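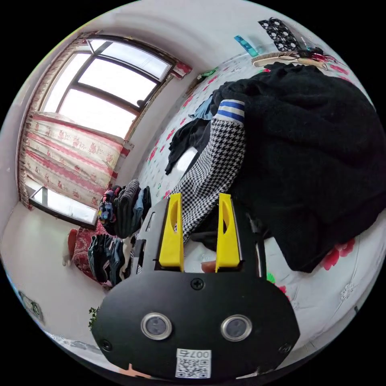 Why does a small laundry stay open in a town where every home has a washing machine? Because people still have things that do not fit in the machine, the owner of Skurkex told me when we met in her shop on May 24, 2019.

She took over the business from her aunt, and at first she wanted to close it within a year. "I had a plan to sell everything and study," she said. "Then the winter blankets came, and I had no time to think about selling."

Her largest washer is an old Buller, and she runs it at 90 degrees only for hotel sheets. Guesthouses on the lake bring her 124 sets in a normal week of June. Private customers bring less, but they talk more — and she likes this part of the work.

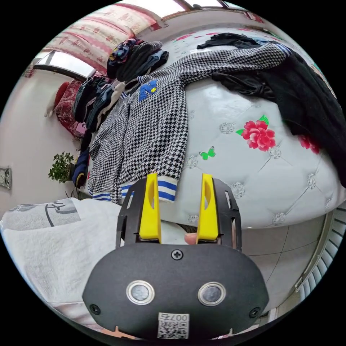

A bedcover with a peony print and a quilted surface.

I asked her what people do wrong at home. "They use too much powder," she answered. "They think more powder is more clean. The cloth becomes hard and then they blame the water." She also does not like when a wool coat is hung wet on a thin hanger. "The shoulders never come back."

Prices are a difficult subject. The Kneževič laundry across the river charges less for shirts, and she lost two restaurants to them last autumn.
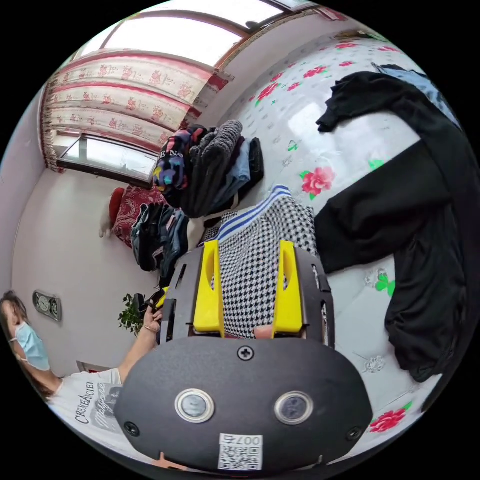
"I was angry for a month," she said. "After that I called both restaurants and asked what they were missing. One wanted delivery before lunch, so now I deliver before lunch." That restaurant came back. The other one did not, and she still eats there sometimes.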